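Janvier, tard

Budget de l'atelier. Je m'étais promis de ne pas ouvrir le tableur avant d'avoir mangé et je l'ai ouvert debout, le manteau sur le dos, ce qui donne toujours des chiffres trop courageux. Hanan veut la liste définitive avant demain midi. Définitive est un mot qu'elle emploie beaucoup en janvier et beaucoup moins en mars.

Ce que nous demandons cette année, dans l'ordre où j'ai osé l'écrire : le bras Wernlow, deux pinces à main de plus, des doigts de rechange, une vraie table. La vraie table est en dernier et c'est elle qui sautera, je le sais déjà. On n'a jamais vu un financeur s'émouvoir pour un plateau.

Le matin

Réunion à quatre autour du devis Wernlow. Onze pages, dont une seule avec des prix, et encore, en bas, en gris. Raed l'a lu à voix haute comme un menu de mariage : le bras, le contrôleur, le câble du contrôleur, la mise en service, le déplacement de la personne qui fait la mise en service, la formation dispensée par la même personne le même jour. Nabil a demandé si le déjeuner du technicien était compris. Il l'est presque, il y a une ligne « frais divers ».

Onholm propose moins cher, sans mise en service. On reçoit une caisse et on se débrouille. J'ai une tendresse pour cette franchise, mais je suis aussi celle qui passerait son mois de février assise par terre avec le manuel. J'ai donc défendu Wernlow avec une éloquence que je ne me connaissais pas.

Mireille, qui signe, a posé la seule question gênante de la matinée : pourquoi acheter un bras si les pinces à main suffisent pour enregistrer les gestes ? Réponse de Raed, très technique, très longue. Réponse de Nabil : parce qu'un jour il faudra bien qu'une machine les refasse, ces gestes. Elle a noté la seconde.

L'après-midi

Inventaire des doigts, puisque le fournisseur facture la paire et que je refuse d'en commander au jugé. Je suis descendue avec mon cahier et la ferme intention de conclure que tout était en bon état. Le gauche m'a contrariée tout de suite : éraflé, écaillé sur le bord, avec du clair qui apparaît sous le vert. J'ai écrit « à remplacer », j'ai barré, j'ai écrit « à surveiller », puis j'ai pensé à Mireille et j'ai remis « à remplacer » en plus gros.
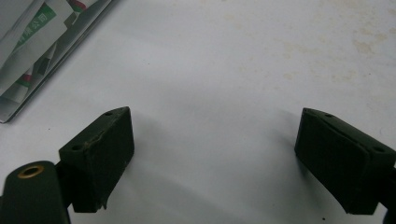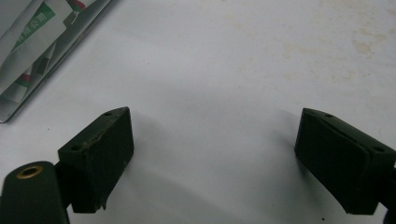 Les deux doigts ouverts, la table blanche avec ses taches jaunâtres en haut à droite, et les papiers imprimés restés dans le coin.

La question des doigts

Jihad Nasrallah a rappelé vers cinq heures. Il tient la petite boîte qui porte son nom, il usine à peu près tout ce qu'on lui dessine et il répond au téléphone, deux qualités que je n'avais plus rencontrées ensemble depuis longtemps. Il peut nous refaire des paires pour nettement moins que le catalogue, à condition que je lui envoie un plan coté. Nous n'avons pas de plan coté. Nous avons un croquis de Raed au dos d'un bon de livraison, où il a écrit « environ comme ça » avec une flèche.

J'ai proposé à Jihad de lui apporter une pince entière pour qu'il mesure lui-même. Silence, puis il a dit que ça se facturait. C'est normal. J'ai ajouté une ligne au tableur, intitulée « mesures », et elle fait déjà plus sérieux que tout le reste.

Je penche pour quatre paires chez lui et aucune au catalogue. Hanan va me demander ce qui se passe si elles sont fausses d'un cheveu. Je lui dirai que nous en aurons quatre de fausses, donc un lot homogène.

La question de la table

J'ai quand même rédigé le paragraphe. « Plateau mat, clair, sans marques, dimensions à confirmer. » Il m'a pris plus de temps que le bras. Nabil trouve que des taches n'ont jamais empêché personne de travailler, Raed soutient le contraire pour tout ce qui sera filmé, et je les ai laissés se disputer dans l'escalier, où il y a de l'écho et où ils ont l'air plus compétents.

Le soir

Tableur rouvert, assise cette fois, après la soupe. Version 9. Le total dépasse encore l'enveloppe. J'ai enlevé une des deux pinces supplémentaires, puis je l'ai remise, puis j'ai coupé dans les « frais divers » en espérant que le technicien aime les sandwichs.

Ema dort sur la chaise où j'avais posé le devis Onholm. Elle est chat, elle a rendu son avis avec les griffes sur la page des garanties. J'en redemanderai une copie.

À faire demain avant midi : appeler Wernlow pour la remise (demander deux fois, la première ne compte pas), trouver un pied à coulisse, envoyer la liste à Hanan sans le mot « définitive » dans l'objet du message.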